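What 1,116 demos buys you

10 May 2023

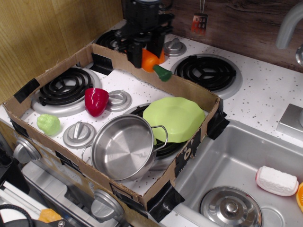 I keep hearing that the answer to a weak policy is more demonstrations, and I keep not quite believing it. We are at 1,116 on the toy kitchen now, all teleoperated, and Egan (our name for the training setup) wants more. My gripe is with what goes into them. The carrot gets picked up over the same stovetop every time, with the pot and the green plate inside the same taped cardboard box, so what is the model learning, carrots or the box? When I moved to the Dolden stove for 30 trials it managed 19. People at Ullness told me that was a good number. Maybe. I also threw out 27 demos where I fumbled the grasp and recovered, and I now think those were the ones worth keeping. I'm putting the next batch off until August and changing the layout every few episodes. If the score doesn't move, I'll post that too.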